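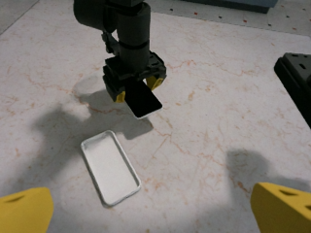 Is the Lanar open day worth going to?

Posted by pikcombe_mike, 16 March 2022

My shop in Pikcombe fits screens and cases on used phones, and I've been invited to see Lanar's two-arm setup put a phone in a case. The first part of the demo is all simulation, up on a big screen. I'm supposed to believe that means it will work on my bench. They want a 3000 deposit to hold a trial place in July. Has anyone gone, and did you see anything that wasn't a rendering?

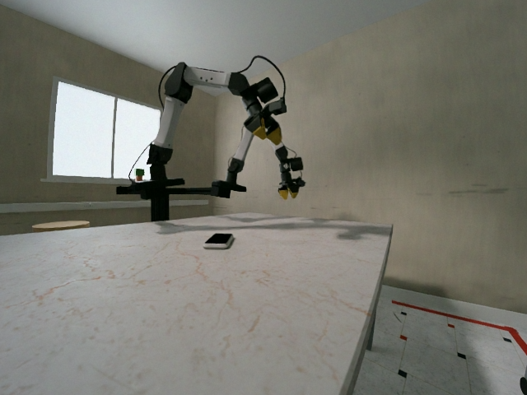
I don't mind driving 40 miles for a real demo. I do mind doing it for a video I could watch at home.

Hussam Tarawneh

I went to the last one. You get a talk, then the simulation, then a short turn with the real arms if the group is small. They told us it had run 1163 times in simulation. I asked how many of those were with a scuffed case, or one a hair too tight, and got a long answer with no number in it. Simulated phones don't flex or slide the way real ones do – at least not unless someone has worked hard on that part. Take three of your own cases, including a bad one, and ask them to use those. If they say no, you have your answer.

Ask about the fingers too.

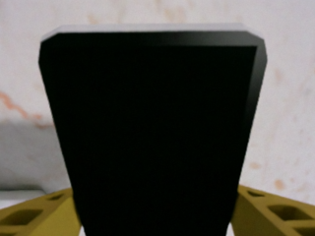
Flat, stiff fingers are fine on a box. On a soft case lip I'd want to know what the pads are made of, how often they get replaced and who pays. Semard quoted me 179 a set for theirs, and that was before shipping. Don't pay a deposit on the day.

osagie_repairs

went last year, coffee was ok. parking is terrible. didn't buy

Contact us | Copyright Pikcombe Trade Help | Back to top

This site uses cookies. By continuing to browse you agree to our use of cookies.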